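07/07/2025
By Nattawut Wattanapong

The Astard is a dry herb vaporiser with a ceramic chamber and a screw-on glass mouthpiece. I bought the current version at full price and used it most evenings for a month, alongside my older Modach, which heats by conduction and has a steel chamber.

Heating is by hot air with a little help from the chamber walls. The dial runs in five-degree steps. From cold to 180°C took 41 seconds on a full battery and 58 on a low one. The Modach is quicker from cold, but it browns the outer layer of the load and leaves the middle green. With the Astard the spent material was an even tan after two sessions, provided the grind was medium. A fine grind blocked the screen. 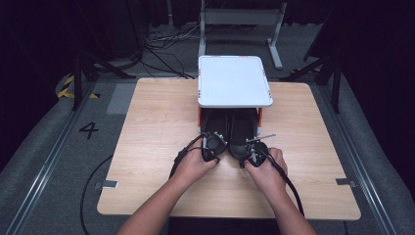
Slippers, stand and two hand grippers on the table.

Flavour is best in the first four or five draws at 175°C. Above 200°C it flattens out and the vapour gets harsh, and the short glass path does little to cool it. Petchrat sells a longer mouthpiece that fits the same thread. I tried one for a week and it helped, though it makes the whole thing too tall for a coat pocket.

The battery is rated at 3,000 mAh and can be swapped without tools. I got seven sessions per charge at 185°C, six at 200°C. Charging is by USB-C and the unit can't be used while plugged in. The manual says it can. I wrote to the maker and have had no reply.
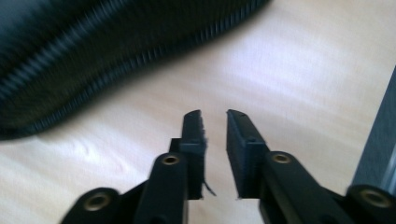

Nattawut Wattanapong

Cleaning is the weak point. The screen is held by a spring clip that needs tweezers, and the lower air path can only be reached with a pipe cleaner pushed in at an angle. Isopropyl alcohol on the glass is fine. Keep it off the rubber seal, which swelled slightly on mine and took a day to go back.

The case has a matt coating that marks easily. The lid magnet is strong enough. Weight with battery is 212 g.

A revised screen is listed for August. Existing owners will have to buy it separately, and I'd wait for it before ordering.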